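December, late

The Oddsson speakers have had 89 hours of burn-in now, which the man at Basar swore would open up the bass. I hear the same bass. Mabli says it's warmer. Mabli also paid for half.
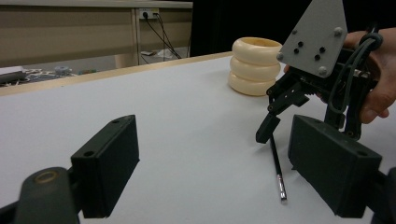

White tabletop, light wood edge.

Battery is meant to last up to 8 hours. We'll see. Teodor wants to swap them for the Olard pair at 2150, and I told him to borrow some first and listen with the price covered.

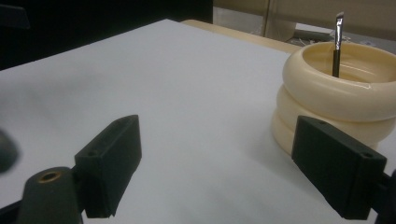 Before bed

Played the Tumeo record twice. Still no bass.

Contact | © Liya Jemal | Back to top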